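Jarnholm Keltdale roof box, 42 liters per side

The Keltdale is a roof box for small cars and compact wagons. It has two separate compartments, so you can open the left side without moving the bags on the right. Empty weight is 11 kg, and one person can lift it onto the bars.
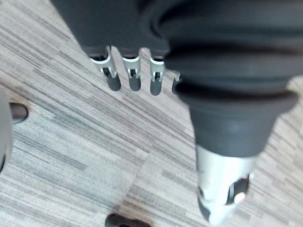

The clamps fit most square and oval bars. Please check the roof load in your car manual before you order — the box and the luggage count together. Both locks use the same key.

Price: 660 euro, with clamps and two keys. Spare keys are ordered by the number on the lock.

Shares: 44
Comments: 2

Santosh Mittal
Does it fit when the bars are quite close together? My car is short.

Piret Dzene
We have it since May. Some wind noise on the highway, but inside all stayed dry.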